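Brutora Makers Board » Workshop and Storage » Divider boxes, smoky or clear?

hirkwood_maarja
Hello all, and sorry in advance for the length. I've finally started on the great bead and button sort that I've been threatening since May, and I'd love some opinions before I go any further. Everything currently lives in old jam jars, over 500 buttons plus my nan's beads, and I'm sick of tipping a whole jar out to find one grey coat button. I've cleared the weekend for it and put the kettle on!

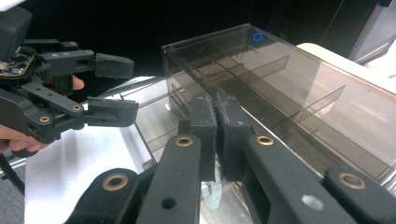

Sorting weekend, 9 July 2023

What I'm trying to settle is whether to do the lot in shallow divider boxes or keep the jars for the bigger buttons and only box up the little ones. My sister votes jars. She also alphabetises her tea, so make of that what you will.

Maarja Kivi

ostapchuk_k
Jars, every time. I did the divider thing years ago and dropped one down the back steps, and I was picking seed beads out of the lawn until Christmas. A jar has one lid and you know when it's on.

featherstitch
Can't agree with that, sorry Ostapchuk! It depends so much on the latch. Mine are Kolent ones, I paid 35 dollars for a stack of 8, and they've been to craft fairs and back. Maarja, is yours clear or tinted? And what are you working on? Colours look completely different on my brown kitchen table.

hirkwood_maarja
Tinted, a smoky grey, but you can see the dividers through the sides well enough. It's quite shallow, with two latches on the front, and I do take the point about the steps (we have steps too, and a dog). I've got a big white board laid flat on the table, a bit scuffed but lovely for matching colours.

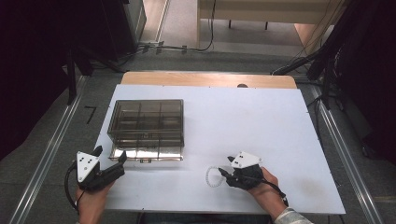
I'm leaning towards sorting by colour first and then by size, with the shank buttons kept on their own because they never sit flat. The beads can wait their turn.

featherstitch
Size first! You'll thank me when you're hunting for a matching shirt set.

ostapchuk_k
Colour first, on that much I'm with Maarja. Still say jars though.

hirkwood_maarja
Well, that's one vote each way – I'll do the blues tonight by colour and see how I get on. Does anyone label the lids, or do you just trust your memory?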